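進捗報告(中間) 衣類仕分け・たたみ工程の自動化
提出先:Stesari助成プログラム 担当 Elie Sfeir様
作成:Thampiリネンサービス 現場改善係 Ashwin Marar
2023年10月12日

取り急ぎ中間分です。会計の表は別便で送ります。体裁が揃っていないところはご容赦ください。

1.全体の状況

おおむね計画どおり。ただし、たたみ工程は遅れ。仕分け側は先に進んでいて、Ullolura棟の受入口で使い始めています。たたみ側はまだ試験扱い、出荷品には使っていません。

前回の報告で「3月までに両工程を並行稼働」と書きましたが、たたみのほうは厳しいです。仕分けだけ先に本稼働、たたみは試験継続、という形に変更をお願いしたく、この件は末尾にもう一度書きます。

2.仕分け工程

受入口での読み取りと振り分け。タグのついている品はほぼ手がかからなくなった。問題はタグの取れた品、裏返しのまま入ってくる品、ポケットに物が残っている品。この三つは今も人の手です。ポケットの件は機械では無理なので、最初から人が見る前提で動線を組み直しました。

組み直しの中身。
・受入台を窓側に移動。重いカゴを持ち上げる回数が減った
・確認待ちの棚を台のすぐ後ろに
・停止ボタンを台の両端に一つずつ(以前は奥の柱だけ。遠すぎるという声が多かった)

管理ソフトはPleltby。画面が英語のままで、最初の週はだいぶ混乱しました。Yamuna Fernandesさんが用語の対訳を手書きで作ってくれて、今は画面の横に貼ってあります。正式な日本語表示は業者に依頼済み、返事待ち。

止まる理由の多くは機械の故障ではないです。カゴの置き方、空きカゴ切れ、タグの汚れ。記録用紙に理由欄を足したところ、それまで「機械不調」でまとめられていたものの中身がやっと見えてきた。記録用紙の様式は次回添付します。

3.働く人への影響

助成の条件に入っている項目なので少し長めに書きます。

受入と仕分けの担当者のうち2名が、試験工程の見守りと品質確認に移りました。解雇・契約終了はなし。時給の変更は上方向のみ。ここは申請書に書いたとおり守っています。

よくなった点。腰の痛みの訴えが減った、と班長から。ただ数字としてはまだ出せません。期間が短いし、夏は元々入荷が少ない。冬物の時期を越えてから改めて出します。

よくない点も書いておきます。見守り役は座っている時間が長く、逆に疲れるという声。目が疲れる、眠くなる、止まったときに急に焦る。以前は手を動かしながら隣と話せたのに、今は画面を見ているので話さなくなった、とも言われました。これは想定していなかったです。対応として、見守りは55分で交代、その後は必ず手作業の持ち場に戻る形に変えました。交代を入れてから苦情は減っていますが、人繰りはきつい。

もう一つ、技能の話。Nuanchan Suwannaratさんは長くたたみの仕上げを担当してきた方で、今回、たたみ方の手順を教える役をお願いしています。教えるといっても、手本の動作を何度も見せる、失敗した動きのどこが悪いかを言葉にする、という仕事。本人は「手では分かるが口では言いにくい」と。聞き取りを重ねて、生地の種類ごとの注意書きにまとめている途中です。

この役割に対する手当が今の賃金表にない。暫定で班長手当と同額を付けていますが、正式な区分が必要です。会社側で検討中、次回までに結論を出します。教える側に回った人の仕事が評価されないままだと、協力してもらえなくなると思うので、ここは急ぎたい。

説明会はこれまでに2回。夜勤の方が出られる時間に開けていなかったという指摘があり、次は夜勤の始業前にも枠を作ります。質問で多かったのは「自分の持ち場はいつ変わるのか」。時期を約束できないものが多く、分かっている範囲だけを掲示に出しました。未定のものは未定と書いてあります。

4.たたみ工程(試験)

シーツとタオルは形が決まっているので比較的楽。難しいのは個人預かりの衣類です。施設からの預かり品は一点ずつ違う。伸びる、ほつれる、ひもが出ている、襟がどこだか分からない。 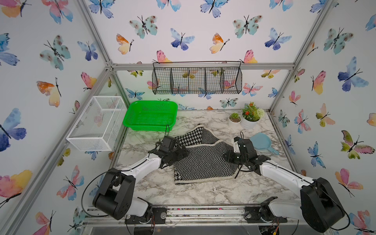
ニット類はたたみ試験の中で一番手間取っている品目。平らなタオルで覚えさせた手順がそのまま使えません。置いた時点でしわが寄っているので、まず広げる、端を探す、という段階が要る。白黒の千鳥格子とジグザグ柄のニットのような品だと、柄の切り替わりと裾のクリーム色の縁どりがあり、右側から細い暗い色のひもも垂れている。どこを縁と見てどこをつかむか、人なら迷わないところを一つずつ決めていくことになります。Nuanchanさんの意見では、ひもは先に内側へ入れてから裾をそろえる。この順番を手順書に入れました。アーム二本の役割分担(片方が押さえ、片方が動かす)も、この順番に合わせて組み直し中です。

つかむ力の設定も課題。強いと編み目が伸び、弱いと途中で落ちる。お客様の私物なので、伸ばしてしまったら弁償の話になる。そのため試験には社内で集めた古着だけを使っています。預かり品での試験は、仕上げ班の了承が出るまでやりません。

保守はPrakash Gounderさんが一人で見ている状態で、これも弱点。休みの日に止まると翌日まで待ちになる。もう一人に一次対応を覚えてもらう予定ですが、研修の日程がまだ取れていません。部品の予備は発注済、納期は最長で2週間と聞いています。

5.遅れの理由

・ニット類の難しさを軽く見積もっていた(当方の見込み違い)
・交代制に変えたため、試験に使える人の時間が減った
・部品待ち

2つ目については、元の体制に戻すつもりはありません。進みが遅くなっても交代は続けます。

6.お願いしたい事項

(1)たたみ工程の本稼働時期の延期。新しい時期は次回報告で提案します。
(2)設備費の残りの一部を研修費へ振り替えること。保守の一次対応と、見守り役の目の疲れ対策(モニターの高さ調整、照明)に充てたい。総額は変わりません。
(3)手順を教える役の手当を、助成対象の人件費に含めてよいかどうか。規程を読みましたが判断がつきませんでした。

(2)は月内にお返事いただけると助かりますす。照明の見積りの期限があるので。

7.次回までの予定

・仕分け工程の停止理由の集計
・夜勤向け説明会
・生地別の注意書き、初版
・賃金区分の結論
・ニット類の試験継続、タオルの試験は一旦区切り

現場の見学をご希望の場合は早めにご連絡ください。入荷の多い午前中は受入口の通路が狭く、ご案内がむずかしいため、午後でお願いしています。安全靴はこちらで用意しますのでサイズをお知らせください。

添付:説明会の質問一覧、Yamunaさんの対訳表(写し)、交代表

以上、よろしくお願いいたします。
Marar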